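Zirnau town laundry opens again in April

The public laundry in Zirnau will open again in April, after 19 weeks of repair to the water pipes. Residents can bring towels and bed sheets from 7 in the morning.
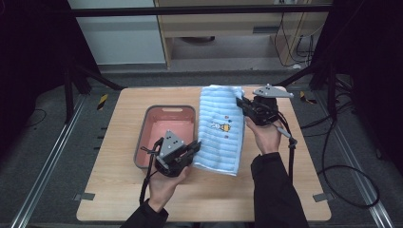 A light blue striped towel and a plastic basin.

"Many families here have no washing machine," said Rosaura Mosquera, who manages the laundry. The town received 1,441 requests to keep it.

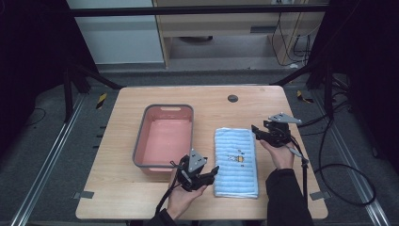 How long can one family use a machine?
Each family has 30 minutes, and more if no other person is waiting.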